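Kirnomberg cottage notebook, October 2025
Kept by the upstairs desk. Add to it in any color pen you like, only please leave the margins for Shufen Jiang, who does the guest replies from it.
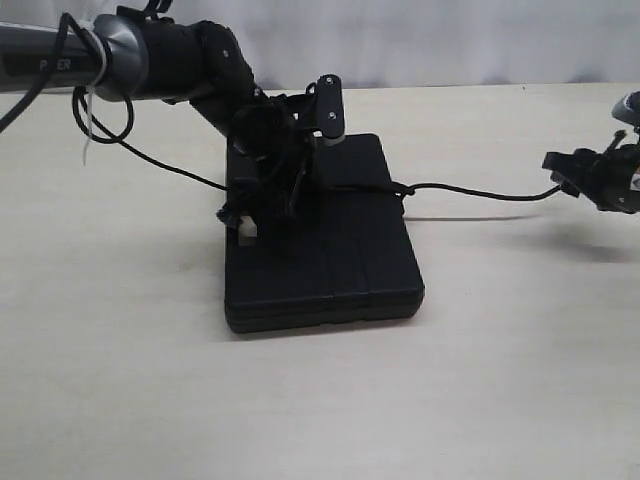

Where the listing stands

I spent most of the morning with a pot of tea and the old wording for Kirnomberg, and I have to say I still like it, even after reading it so many times that the words have gone soft. It talks nicely about the porch and the morning light over the reservoir. What it doesn't do is tell a family of four where they will all be sleeping, and that is the question that keeps landing in the inbox. We have had 16 messages asking it since June. Shufen answers each one as if it were the first, bless her, but I would like to give her a rest from it.

So the new draft starts with beds. Queen in the front room, two singles under the eaves, and the pull-out in the sitting room, which is fine for a child or a good-natured adult. I have written "low ceiling on the left side" next to the eaves room. My own forehead insisted.

I took out "steps from the water." It is a good few steps, with a stile in the middle, and the people who came with the stroller were very kind about it but they did mention it. The draft now says "a short walk down the field path, one stile." I may put the stile in the arrival letter too.

Dralari and the weekend rate

Tried the shorter minimum stay at Dralari over the summer, as we all agreed at the kitchen table. The two-night bookings did come in, and quite a lot of them, but the laundry bill came in right behind. I make it 779 for linens over the trial, against 3,884 taken in short stays, before cleaning. That's better than I feared and not as good as I'd told everybody it would be. I want to see a wet spring before deciding anything, so for now the short stays are on for the off season only, and high summer goes back to a full week.

Pets: the Dralari dogs have been lovely on the whole. One guest asked if a parrot counts. I said yes to the parrot and then worried about it all evening, and of course the parrot was no trouble whatsoever. Shufen has the thank-you card up by the phone. I'd like the wording to say "pets by arrangement" from here on -- it gives us a chance to have the conversation.

The Bălan flat

Still no agreement on the name. "Bălan House" makes it sound as though you get the whole building, and we did have one couple arrive expecting exactly that, with another couple joining them for dinner! They were good sports. My vote is for "The Bălan Flat" with "second floor, no elevator" in the very first line, in the same size of type as everything else. I know it reads a bit plain. People with heavy suitcases will thank us.

The shower there takes a while to run hot. I timed it with the oven clock and it was over two minutes. Plumber says the pipe run is long and that's that, short of opening up the hall wall. I've put a line about it in the welcome folder, next to the bit about the window catch, and I moved the window catch up to page one while I was at it.

Wosero, wording for the view

This is the one I'd love some help with. From the upper deck you really do see the whole valley, all the way to the ridge, and in the evening it goes a color I have tried to describe four different ways and crossed out each time. But from the lower deck you see the neighbor's hedge. It is a handsome hedge. I don't want a guest sitting down there with a glass of wine wondering what they paid for, so the line I have at the moment is:

"Valley views from the upper deck; the lower deck is sheltered and private, and gets the sun until late afternoon."

Shufen thinks "sheltered and private" will make people suspicious. She may be right. Maybe "tucked behind a tall hedge" and have done with it? Pencil your thoughts in underneath, please.

Still to do

Ask the Wosero neighbor when he trims.
Reprint the Kirnomberg directions with the new turning after the bridge.
Send the bed wording to Shufen before she does the next batch of replies.
Find out who has the spare key to Bălan -- I thought it was me, and I have been through both coats.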